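Notebook, summer trouser fabrics
July, started 9:15

Carrying on with the lightweight pants block. The Rahman linen came in yesterday at 70 inches wide, a good bit more than the last roll, so the wide-leg can be cut side by side. Steamed a test piece first. It drew up more along the length than I allowed for, so the paper pattern gets another half inch at the hem.

Sewed the waistband sample three ways. Plain elastic in a casing rolls when you sit. The flat front with elastic at the back stays put and looks better with a shirt tucked in. The drawstring version is fine but the cord from Woston is too stiff for this cloth. Asked Mal-soon Hyun to wear the second one through the afternoon and note where it rubs.

Pockets: the in-seam ones gape at the hip on sizes 12 and up. Moved the opening forward an inch and stitched the bag to the waist seam. Better. Still need to try it with a phone in it.

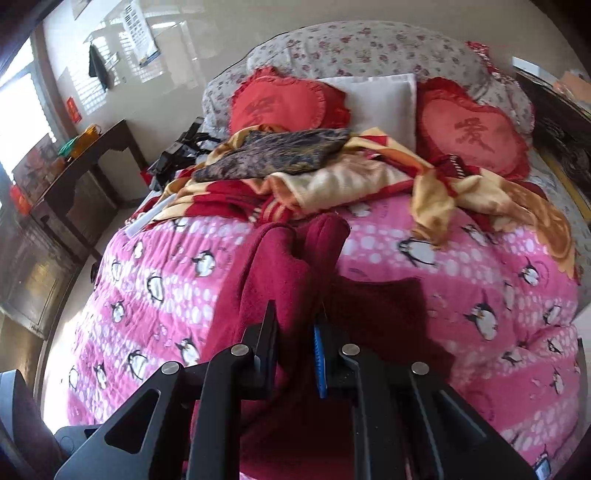
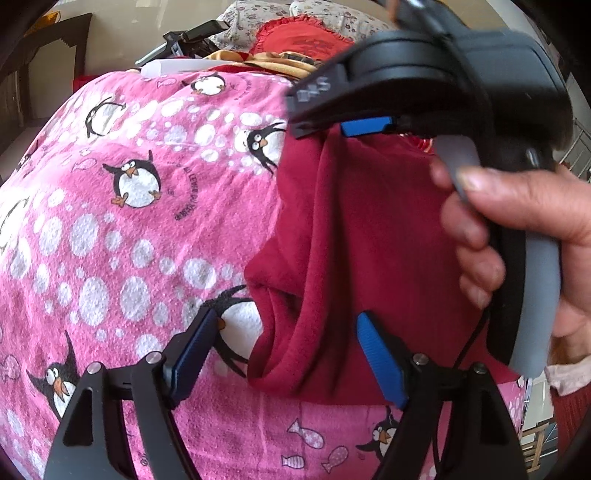

Cotton-viscose, Letomier

Softer than the linen and hangs straighter, but it shows every pin hole. Use clips at the side seams. Cut edges fray badly, so overlock before doing anything else. The stone color is see-through in daylight at the window. Navy and olive are fine. If we keep stone it needs a half lining to the knee, and that defeats the purpose in hot weather.

Thread: went through most of a 1000 meter cone on samples, mainly unpicking the rise. Back rise is now 3/8 lower than the first pattern. Don't go back to the old one, it's still hanging on the rail and should be marked.

Wash test

Two legs in each cloth, warm wash, line dried. Linen creased as expected. Letomier came out with a slight twist at the left hem. Could be my cutting, will recut on grain and repeat.

To do
Ask Drellinska if they will do buttons in lots of 100
Softer cord for the drawstring
Recut stone with lining, size 8 only
Mal-soon's notes on the waistband, copy in here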